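Ticket: Open day demo, hand-held gripper, visitor complaints and follow-up
Opened by: Rhodri Jenkins
Assigned to: Xiaoqing Han
Status: Reopened
Opened: December 15, 2020

Rhodri Jenkins wrote:

Logging this while I still remember it. I was on the Nerar stand for the open day, helping Edwards with the pick demo. The sign said the gripper "handles everyday objects without setup." I'd like that line taken down before the next visit, or I'd like someone to show me it's true.

What I saw:

The first visitor group got three clean picks in a row, all on objects our own people had set out. Then a woman asked if she could put down something of her own, a key ring, and the fingers closed on it and it slid out. Tried again, same thing. Edwards said the pads needed wiping. We wiped the pads. It slid out again.

The second group asked whether the tool was doing this by itself. The answer they got was "it's the same as the arm." It isn't the same as the arm. A person is holding it and squeezing it and deciding where it goes. I don't mind showing a hand tool, but then we should say so.

Expected: demo matches the sign.
Got: demo matches the sign if we pick the objects.

Xiaoqing Han wrote:

Thanks. Two separate things in there, so I'll split them. The wording on the sign goes to whoever wrote it, and I can't fix that from this queue. The slipping I can look at.

Can you tell me which pads were on? Flosidano sent us a second set in September and they are softer than the first. Also, was the thumb screw on the handle all the way in? If it's backed off, the fingers stop before they're fully closed, and thin objects will drop every time.

Rhodri Jenkins wrote:

Blue pads. No idea which batch, they aren't marked. The screw was in, I checked it between groups.

I also don't buy that it's only thin objects. We had a pill bottle go sideways too, although I'll admit the person holding the tool was eight and was waving it at his brother.

Xiaoqing Han wrote:

OK, ran it on the bench with the same tool. Notes:

1. Blue pads as they came off the stand. Key ring slips on 4 tries in a row. Reproduced.
2. Pads cleaned with alcohol and left to dry. Key ring still slips.
3. Swapped for the older pads. Key ring holds if you take it across the ring, slips if you take it by a key.
4. Blue pads back on, left and right exchanged. Same as step 1.

So the soft pads are worse on thin metal, and wiping them makes no difference. Edwards was guessing. For blocky things with flat sides I can't find a difference between the two sets.

I'd close this as "use older pads for visits."

Rhodri Jenkins wrote:

Please don't close it yet. You've tested a key ring. The brochure from Prallulov says 500 household objects and I would love to see the list, because I bet it's mostly boxes. Every object on our demo table is an easy one with two flat faces or a nice round body. A visitor can't tell that from watching. They see it work and go home thinking the problem is solved.

What I'm asking for, in order of how much I care:

Let visitors choose the object, at least once per group.
Say out loud that a person is working the tool.
Keep the older pads in the stand kit.

Xiaoqing Han wrote:

Agreed on the pads, they're in the kit now with a strip of tape on the bag. I've passed the other two to Edwards. He says visitor objects slow the line down. He may be right, the last session did run over.

Reopening, and changing the title to match. I've attached the tabletop setup with a charger between the fingers, which is one of our regular objects. 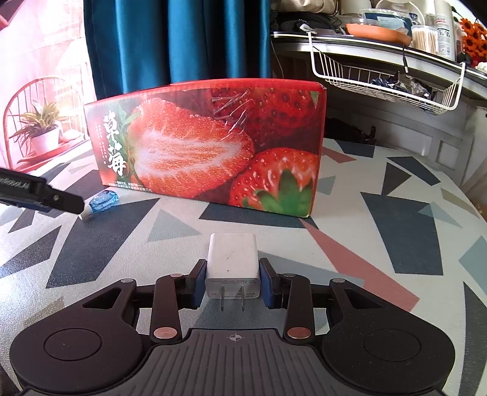
Still waiting on the object list from Prallulov. I'll add it to this ticket if they send one.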